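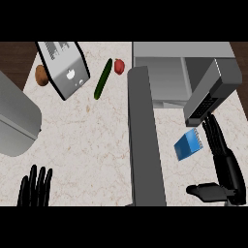 Kitchen counter in simulation, view from the robot. Both hands are near the bottom, the blue notebook is beside the right one.

By Jinlong Bai, October

Meleck Two-Hand Kit, for home and shared workshop

Meleck is a set of plans, printed part files and software for building a two-handed robot on your own bench. I began it in my garage, and since spring I continue at the Clurholm workshop, where Jacobus Xaba makes the wiring and I write the control program.

The kit includes 14 printed part files, the wiring plan, and the simulation you see on this page. Please start with the simulation. It lets you try the arms and the black hands before you have bought any motor. The counter has a toaster, a potato, a cucumber, a tomato and a notebook, and you can move them to other places in the settings file.

What you need to have
A computer with a separate graphics card, a 3D printer, a soldering iron and a strong table. The base must be fixed with 2 clamps. On our first build we used only one, and the table edge was damaged.

Print time
Each hand took us 100 hours with the slow profile. The fast profile is possible for the forearm covers, but please do not use it for the fingers.

Known problems
The thumb cable becomes loose after long use. Check it each Saturday, or whatever day you are in the workshop. In the simulation, thin objects can slide through the fingers when the time step is too large. We set it to 2000 steps per second and the problem became rare.

Motors are not included. We bought ours from Gbeho, and the Andenham type also fits if you drill the plate wider.

Questions about wiring go to Jacobus, all others to me.

14 comments
2 shares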